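Search this site Enter keywords Go

Course notes, Unit 6: When a pick goes wrong
July 1, 2025. Posted by the Robotics Teaching Office, Sternness

These notes go with the second half of Unit 6. Read them before the lab, and bring the fault sheet from Unit 5 with you. The case we use is the bench stoppage at Grollo, where a two-arm table cell was being used for tidying trials with soft and mixed objects. The fault was a small one and no one was hurt. It still cost the group most of a month's results, and most of that cost was avoidable.

6.1 The cell and the task

The cell has two arms working over one table, each with a two-finger gripper. The objects are ordinary household things: a sponge, small blocks, a plush toy, a mesh basket, and a zipped clear pouch with a cloth inside it. The arms share the middle of the table. Only one gripper is meant to be in the shared area at a time, and the controller enforces this with a software lock, which an arm must hold before it crosses the line. 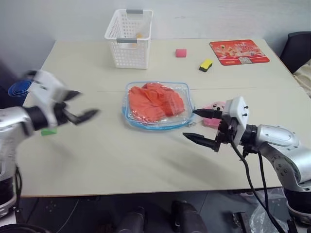

The lock worked as designed for the first 2000 cycles. It was written by Chauke, the firm that supplied the controller, and it had been tested with rigid blocks only. A rigid block is either in the fingers or it isn't. Soft objects are harder. A plush toy can be held by a thin fold of fabric, and the finger gap then reads almost the same as an empty grip.

6.2 What happened

At cycle 3600 the right arm closed on a soft object and lifted it. The finger gap fell below the threshold for "holding", so the controller recorded a missed pick and released the lock. The right arm was in fact still carrying the object and was still over the shared area. The left arm took the lock and moved in.

The two grippers touched at low speed. The force limit on the left arm tripped after 114 milliseconds and both arms stopped. The operator pressed the emergency stop as well, which was correct. One finger was bent and a cable clip on the right wrist had come off.

When the log was read back, the same false "missed pick" was found more than 580 times in the earlier cycles. On those occasions the left arm had simply had no reason to enter the middle. The fault had been there since soft objects were brought in the previous December - the records were kept, but the count of missed picks was not on the daily report.

6.3 Causes

Write these out in your own words for the fault sheet. The direct cause was the early release of the lock. Behind it were two others:

- The lock depended on the grip reading. Whether an arm is in the shared area is a question of position, and position was already known from the joints.
- The change from rigid to soft objects was treated as a change of test items, so no new risk check was done.

The bent finger is damage. Do not list it as a cause. Several people did this last year.

6.4 Checks before restarting

After any contact between arms, work through the following in order.

1. Leave the emergency stop pressed until both arms have been looked at from the front and from each side.
2. Check the fingers for bending and the wrist housings for loose screws.
3. Follow each cable by eye along its full length. A hanging cable can catch on the table edge when the arm is next raised.
4. Find out whether either gripper is still holding something. Look at the fingers themselves and ignore the screen.

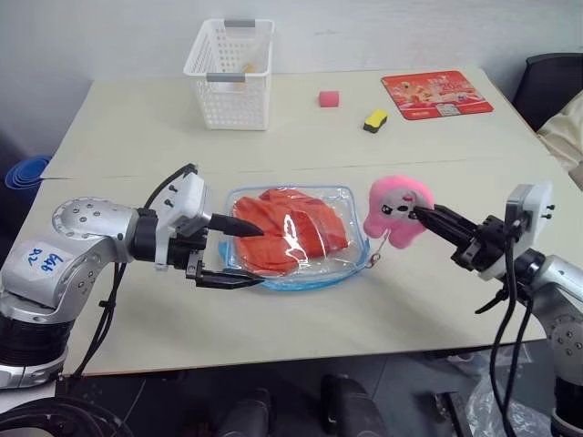 5. Support a held object by hand before opening the gripper. Power stays off to the other arm.
6. Move each arm to its rest position alone, at the slow setting.
7. Save the log under a new name, then restart.

6.5 The repair

The lock is now released on position only. An arm gives it up when its gripper is back behind the line, whatever the fingers report. Cycle time went up slightly. The grip threshold was left alone, as lowering it gave false "holding" readings with the gripper empty.

For the lab, read the Vellilier worksheet on shared work areas and answer parts 1 to 3. Part 4 is optional. Hand in the fault sheet with it.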